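Section 4. Setting Out the Table Tray 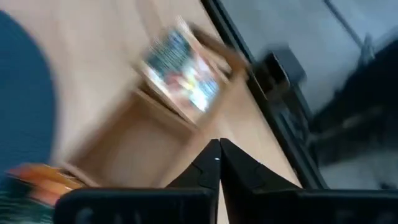
4.1 Purpose of this section

This section explains how the divided wooden tray is to be set out on a reading or activity table, how its compartments are to be used, and how it is to be left at the close of a session. It applies to all tables in the Girnstead reading rooms and to any table supplied under the Platska furnishing scheme. Staff who are new to the rooms should read it together with Section 3 (Tables and Seating) before setting out a tray for the first time.

The tray is intended for small items that visitors handle at the table: boxed card sets, small picture books, pencils, counters and paper slips. It is not intended for food, drink or plants.

4.2 Before you begin

Check that you have the following to hand:

One divided wooden tray
One soft, dry cloth
One second cloth, slightly dampened with clean water
The contents list for the table, taken from the Ersoy folder
The items named on that list

CAUTION: Do not use spray polish on the tray or on the tabletop. Polish leaves a film on which the tray may slide, and it marks printed covers.

4.3 Preparing the tabletop

1. Clear the table of all loose items, including any left by the previous group. Lost property is to be handed in at the desk.

2. Wipe the surface with the damp cloth, working along the grain. Dry it at once with the second cloth.

3. Run a hand lightly over the surface to find grit or splinters. Grit caught beneath the tray will scratch the wood each time the tray is moved.

4. Report any splinter, raised grain or loose edge on the form at the back of this manual. The table must not be used until the fault has been dealt with.

Note: Slight differences in colour between one part of a tabletop and another are normal in pale wood and need not be reported.

4.4 Placing the tray

1. Inspect the tray before it is carried. The walls are thin, and the dividers should stand firm when pressed gently with a finger.

2. Lift the tray with both hands, one beneath each end. Do not lift it by a divider or by one long side.

3. Lower the tray flat on to the table. Do not drag it into position.

4. Make sure that the whole of the base rests on the tabletop. No part of the tray may project beyond the edge of the table.

5. Turn the tray to suit the seating. It may be set square to the table or at an angle, provided that readers on both sides can reach the compartments without stretching across one another.

CAUTION: Where young children are expected, keep both ends of the tray well back from the table edge. A loaded tray is heavy enough to hurt a foot if it is pulled down.

4.5 Filling the compartments

The compartments are of different sizes and should be filled in the order given.

1. Begin with the flat printed items. A boxed set or small book is placed with its front cover uppermost, so that readers can see what it is before picking it up.

2. Line up each item with the sides of the tray. An item that is wider than its compartment may rest across the rims, but it must lie steady when touched. If it rocks, move it to another compartment or leave it out.

3. Place small loose items, such as pencils or counters, in the smaller compartment. Do not fill it above the rim.

4. Leave the largest compartment empty when the session begins. Readers use this space to put down items they have finished with, and it quickly becomes untidy if other things are stored there.

5. Compare the tray with the contents list and initial the list.

Note: Glossy covers catch the light from overhead lamps. If a cover cannot be read comfortably from the chairs, turn the tray a little or move it away from the lamp. Do not cover the item with paper or tape.

Note: Card sets must be kept in their boxes when not in use. A set found without its box is to be placed in a plain envelope, marked with its title, and returned to the desk for re-boxing.

4.6 During the session

The tray should remain in one place while readers are seated. If it has to be moved, ask those at the table to lift their hands clear and take out any item resting on the rims first.

Staff should look over each tray once during a session of ordinary length, and twice where the session lasts longer than 50 minutes. At each check:

1. Return finished items from the largest compartment to their proper places.

2. Remove torn paper, shavings and other waste.

3. Withdraw any item that has become damp, sticky or damaged.

No more than four readers should share a tray. For larger groups, set out a second tray on a separate table.

4.7 Closing the table

1. Take out all items and check them against the contents list.

2. Turn the empty tray over above a waste bin and tap the base lightly with the palm of the hand. Dust gathers in the corners where the dividers meet the walls.

3. Wipe the inside of each compartment with the dry cloth. If a mark remains, use the damp cloth on that part only and leave the tray to air before it is put away.

4. Store the tray flat on the Stinon shelving. Trays may be stacked to a height of nine, with a sheet of card between each tray and the next.

CAUTION: Never stand a tray on its end, in storage or at the table. The end walls are not made to bear the weight of the tray, and the joints will open in time.

4.8 Care of the wood

The trays darken with handling, chiefly along the rims. No treatment is needed. Once a year, in October, each tray is inspected for loose dividers, and those requiring glue are taken out of use for 2 days. Repairs are carried out by the workshop only. Staff should not attempt to glue, nail or tape a divider themselves, even as a short-term measure.

Trays are to be kept away from radiators and out of direct sun. A tray that has warped will rock on a level table. To test for this, place the empty tray on a clean tabletop and press each corner in turn. If any corner moves, label the tray "Not for use" and send it to the workshop with a completed form.

4.9 Missing items

Where an item on the contents list cannot be found at closing, look first on the floor beneath the table and then in the trays on either side. If it is still missing, enter its title on the list and return the list to the Ersoy folder. The table may be set out again without the item, unless it forms part of a set that cannot be used when incomplete.

Section 4 last revised 9/9/18. Continue to Section 5, Lamps and Cables.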